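Judstead Community Larder: progress report to the Brenard Fund, April

Dear Kayode Nwosu,

Thank you again for your patience while we got ourselves settled, it has meant a great deal to everyone at Judstead. I'm very glad to say that 609 households have now used the larder (we had hoped for 200 by this stage!) and the Usmani bakery has kept us in bread all through the winter. 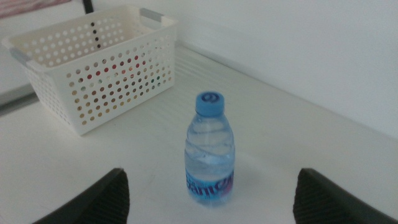
Most of the second instalment has gone on the new fridge and on fuel for the van, which now does two rounds out to Gillex each week. We are still short of a driver for the later round, and I'm afraid the cookery sessions have slipped by a month while the kitchen floor is mended.

We have £5 left in the petty cash, so the next instalment will be very welcome indeed. Do come and have a cup of tea with us if you are passing.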